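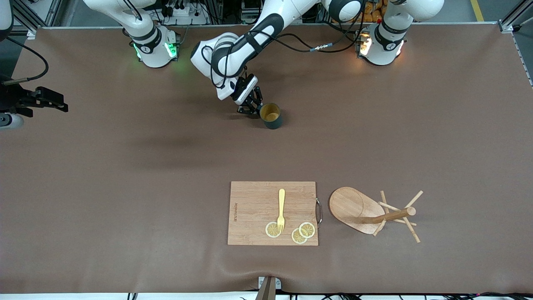 My second month of collecting demonstrations is finished, and I want to write down what I learned before I forget it. When I started, I searched for posts by people who do this work every day, and I found mostly papers. The papers say "we collected demonstrations by teleoperation" in one sentence and then go to the results. My working day is inside that one sentence.

The task set is called Dandlow. It is a group of kitchen tasks for two arms: hang a mug on a mug tree, move a fork to a cutting board, put lemon slices in a row, and so on. I move the two arms by hand controls, the computer records the joint positions and the camera video, and later a model is trained on the recordings. One recording from start to stop is one episode. At the end of June we had 1,532 episodes which passed the check.

I will begin with the mug, as it gave me the most trouble. The mug must be taken by the rim, with one finger of the gripper inside and one outside. If you take it too deep, the finger pushes on the bottom and the mug tilts when you lift. If you take it too high, it turns in the gripper and then the handle is in the wrong place for the peg. In my first week I corrected this in the air, with many small movements of the wrist. My episodes were long, and the model trained on them learned my hesitation very well. It stopped above the tree and shook a little, exactly like me.

Now I have a different habit. Before I press record I decide which peg I will use, and from which side I will come. If I lose the handle on the way, I put the mug down on the table, wait a moment, and take it again. This is a clean recovery and we keep it. What we don't keep is the episode where I search in the air for half a minute.

The second subject is variety. It is very easy to put everything back in the same place after each episode, because the hands remember. I was surprised when I saw the starting positions of my first 100 episodes drawn as dots on one plot. The dots for the mug made a spot the size of a coin. I believed that I was changing the position every time! Since then I use a small script which I named Pruitt. It gives me a random position and angle for each object, and I follow it even if the position is uncomfortable. Sometimes it puts the mug almost in the middle between the arms, and then I must choose which arm goes. I asked for a rule about this, and now we have one: the closer arm takes the mug, and the other arm stays back until it is needed.

The arm that waits is also part of the data. I did not understand this at the beginning. I let my free hand rest on the control, and it moved slowly while I looked at the other side. In the recording there is then an arm which drifts for no reason, and the model can learn the drift too. I now park the waiting arm at the side and check it before the start.

The lemon slices are a different problem. They are thin and lie flat, and two of them often lie partly one over the other. I don't separate them before the start, unless Pruitt asks for it. The gripper has to find the edge, and I go slower there than anywhere else. For the slices I keep around 3 episodes out of 4, and for the mug it is now almost all of them.

After each session I label the episodes in a tool called Flutano. The labels are success, recovery, or fail, and a short note. At first I wrote notes like "bad". One week later this word told me nothing. Now I write "handle turned left, placed again" or "fork dropped on tines". It takes me more time, but the person who filters the data can do it without calling me.

I also have a limit for myself: 9 episodes, then I stand up and drink water. After that number my movements become fast and lazy, and I see it in the velocity curves before I feel it in my shoulders.

Next month we begin the second part of Dandlow, with both arms holding one object together. I have tried it only a few times, in the evening, and I did not save the recordings.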